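What should a written rule for "fingers open at the start" say?
Forum > Handheld grippers > Rules and good practice

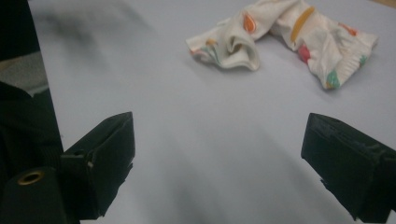 Fingers open, cloth still well out of reach.

ramalho_bench
Started this thread in November 2025

Hi all! I'm rewriting the rule sheet for our cloth folding work and I'm stuck on one line, so I figured I'd throw it to you folks before I print the thing and tape it up. The old sheet (inherited, no author, typos everywhere) says "begin each episode with gripper open and away from object." Fine, but away how far? And open how much? I have people who start practically on top of the fabric and people who start from the other end of the table, and every one of them tells me they're following the sheet.

My draft right now:

Start with the fingers fully open, nothing between them, the whole cloth in view. Hold still for 2 seconds. Then go.

The shot up top is how one of mine looks near the start. I like the distance. Would you pass it under your own rules? We do 500 episodes per cloth before we switch, so whatever I write down I'm going to be living with for a good while.

tinsnips
I'd pass the fingers and fail the cloth. Your draft says the whole cloth in view and the top of it runs out of the picture. Either fix the start or fix the sentence, you can't keep both!

ramalho_bench
Oof. OK yes, fair. I was so busy looking at the gap that I skipped right over my own wording.

mossy_kettle
I'm going to disagree with tinsnips a little. We had "whole object in view" on our sheet for ages and it made people do this weird thing where they'd rear way back to fit everything in, wrist bent, elbow up by their ear, and then swoop down. Looked awful and the starts were all over the place. We changed it to "the part you will grasp first must be in view" and the swooping went away. For a printed cloth like yours, with that rolled bit on the left end sitting there practically asking to be grabbed, I think that's plenty.

tinsnips
Sure, but then how does a reviewer know which part you meant to grasp first? They've got to watch the whole thing through to judge the start. I want a rule I can check on one look.

mossy_kettle
They're watching the whole thing anyway? I hope??

tinsnips
In a perfect world, kettle.

Boonmee Chaimongkol
Hello, I wrote the cloth sheet at Pallum, so I have been through most of this argument already. A few things that lasted for us.

Do not write "fully open" unless you also say who checks it. Our fingers drifted as the screws worked loose, so fully open in January was narrower than fully open when the grippers were new. We now have a step before every batch: open, close, open, and hold the fingers over a printed gauge card. If the gap is off, that gripper goes back on the shelf.

On distance, we gave up on measuring. The sheet says a bare stretch of table must show between the fingertips and the cloth. Anybody can see that. By that rule I would accept your start, there is a wide piece of plain tabletop there.

And keep the table clear of everything the task doesn't call for. Pens, tape, phones. Pens are the worst.

ramalho_bench
Boonmee, "a bare stretch of table must show" is so much better than anything I had, I'm stealing it. And ours have never been near a gauge card, so now I'm a bit scared to look.

avisau_nights
Can I be the grump about shadows? My pet rule is no shadows from the operator on the work area, and I see a dark smudge on the upper left of your tabletop and a soft band of shade down between the fingers. I'd send it back.

mossy_kettle
Send it back for THAT? It's soft as anything. The fingers are going to shade the table under them whatever you do, unless you've invented a gripper made of air.

avisau_nights
The finger shade I can live with. It's the smudge up top I'm asking about. If it's a person leaning over, it'll move when they move.

ramalho_bench
I couldn't tell you what's making it, to be fair to you. The light on that table is pretty even. I could put in "no hard-edged shadows on the cloth" and leave the table out of it?

avisau_nights
I'd grumble and sign it.

Boonmee Chaimongkol
We have nearly those words. "Hard-edged" is good, people understand it right away.

gluegun_dan
Different question, does anyone have a rule about the color of the table? That pale lavender-gray looks nice under a white cloth but I'd worry about the ruffly edge getting lost. We use a darker mat for anything white or cream.

tinsnips
We say "the edge of the cloth must be easy to follow by eye" and leave the table up to each site. I can follow that edge OK, the shadow under it helps a lot. So there you go avisau, a useful shadow.

avisau_nights
I walked right into that.

gluegun_dan
Ha. OK, I'd still go darker, but I'm the guy who had to redo a whole batch of napkins at Atberg, so I'm biased.

ramalho_bench
This is great, thank you! Version 5 of the draft, please kick it:

1. Check the finger gap against the gauge card before each batch.
2. Start with the fingers open and nothing between them.
3. A bare stretch of table shows between the fingertips and the cloth.
4. The part you'll grasp first is in view.
5. No hard-edged shadows on the cloth. Hold still for 2 seconds, then go.

tinsnips
Number 5 is two rules in a trench coat. And I still don't love 4.

mossy_kettle
I love 4.

ramalho_bench
I'll split 5. On 4 I'm going with kettle for this cloth, and if the reviewers hate it I'll come back and you can say told you so. Boonmee, could you post the size you print your gauge card at? Ours would have to fit in the drawer under the bench.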